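Leire Miranda on running a small gym in a former carpet shop

24/11/2019

Leire Miranda opened Cuesta in a former carpet shop eleven years after she first paid to use somebody else's gym. It has one long room, a changing area behind a partition and a front desk that used to be the cutting table. When we meet she is dealing with a delivery of the wrong size of paper roll, and we start a little late.

She had been working as a payroll clerk and training in the evenings at a large chain place on the ring road. "I liked the lifting and I didn't like anything else," she says. "The music, the contract, the person at the door trying to sell me a better contract. I used to think about what I would do if it was mine, and then I started writing it down."

The writing down took two years. She visited small gyms in other towns and asked the owners what they paid for rent and heating. Most of them told her. One, Casimiro Lozano, let her work on his desk for a month without pay so that she could see what came in and what went out.

"Casimiro's advice was to buy second-hand and to buy less than I wanted," she says. "I did the first part."

Nearly all of the equipment came from a hotel that was closing its basement gym, through a dealer called Vastow. She paid for it in June and had nowhere to put it until September, as the lease was held up over a drain at the back. It sat in a cousin's barn under sheets. Two of the cable machines never worked properly afterwards and were sold for parts.

The carpet shop needed a new floor. The old boards would have taken the weight, according to the surveyor, but the noise would have gone straight through to the flat next door. Sang-wook Myung, who lives in the flat, came round during the building work to ask what time people would be dropping things.

"I told him the truth, seven in the morning," Miranda says. "He asked if it could be eight. We open at eight." Myung is now a member and comes in the afternoons.

Cuesta charges by the month and there is no joining fee. Members can stop when they like and start again when they like. Miranda's accountant was against this and she says he may have had a point in the first winter, when the numbers fell and stayed down until spring.

"People stop when it's dark. I knew that, because I used to do it. What I hadn't worked out was how much it costs to heat a big room with three people in it."
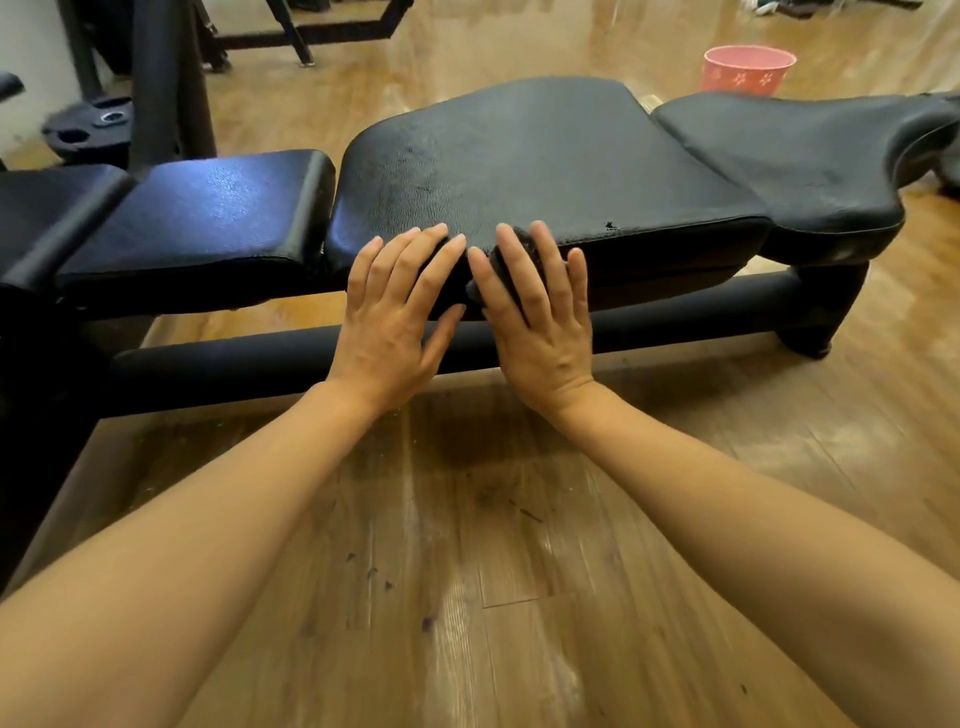

She didn't expect to enjoy the daily work of the place as much as she does. In the first year she did all the shifts herself and learned what wears out and what doesn't. Bars last and collars don't. Padding lasts if it is looked after, and she has firm views on how. A black bench like the one in the photograph should be wiped along the front edge of the pad as well as over the top, she says, with a cloth held flat and some weight behind it. "Everyone does the top. The sweat runs down the front and sits there. I had one recovered last year and it cost more than I paid for the bench."

There are now two part-time staff. Golshifteh Rostami takes the morning classes for older members, which were her own idea and which fill up faster than anything else on the timetable. Cauã Peixoto does evenings and looks after the bookings. Until last year these were kept in a paper diary.

"I held out on the diary," says Miranda. "Then I spilled tea on a whole week of it."

I ask if she would open a second gym. A unit came up in the next town – bigger, with parking – and she went to see it twice. The landlord wanted a ten-year lease and a deposit she would have had to borrow. She said no, and says she still drives past it.

For the moment the money is going on the roof, which leaks over the changing area, and on better lighting at the far end of the room. She would also like a proper window at the front, where the shop display used to be.

"It's still got a sticker on it saying half price underlay," she says. "I've tried everything on that sticker."

Cuesta is open from eight every morning. The first visit is free, and there is no need to book for it.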